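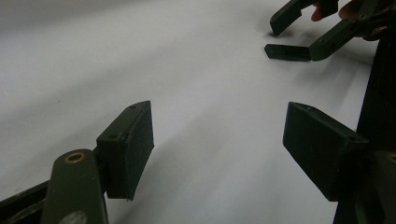

CALESECK OPENS PAPER ROOM AT ITS MULGATE SHOP THIS JANUARY

Free Friday evening folding sessions, big sheets, big tables

MULGATE – I've been wanting to write this one for ages, so forgive me if I go on a bit! Caleseck, the little paper and stationery shop I run on Jernidgate, is opening a Paper Room in the back half of the building this January, and everybody who likes a clean white sheet and a bit of elbow room is invited.

If you've shopped with us you know the problem. You buy a lovely large sheet, you get it home, and there's nowhere to lay it out (the kitchen table has the mail on it, the floor has the dog on it). So we cleared the stockroom and gave the space over to tables. Come in, spread out, and measure, fold, wrap or cut until closing time. We'll have bone folders, steel rulers and cutting mats out for anybody to use, and you don't have to buy your paper from us, although I'd love it if you did.

Friday evenings are for folding together. We start at 6:30 and go until 9. The first few weeks will be simple stuff: envelopes, gift boxes, map folds, a pocket notebook made from one sheet with no glue at all. After that I'd like to try lampshades, which I have made exactly twice, and one of those was for a very short lamp. Beginners are welcome and so are people who know much more than I do. Please come and show me!

The room launches alongside Paracha, our new house line of plain white paper. It comes in two weights, one for folding and one stiff enough for boxes and models, and it's sold by the single sheet or in packs of 100. I've been fussing over this paper since last spring and went through more samples than I care to admit. The folding weight takes a sharp crease and lets you change your mind once or twice before it starts to look tired. We have 2000 packs in the first run.

Opening night is the first Friday in January. The first 100 people through the door get a sample pack with both weights and a printed sheet of folding patterns. There'll be cider and cookies on the front counter, well away from the paper, and I'd ask you to wipe your fingers before you head to the back.

Friday sessions are free, but please put your name on the list at the counter so I know how many chairs to set out. Daytime use of the tables is first come, first served.

Caleseck
1777 Jernidgate, Mulgate
Press and group visits: ask at the shop counter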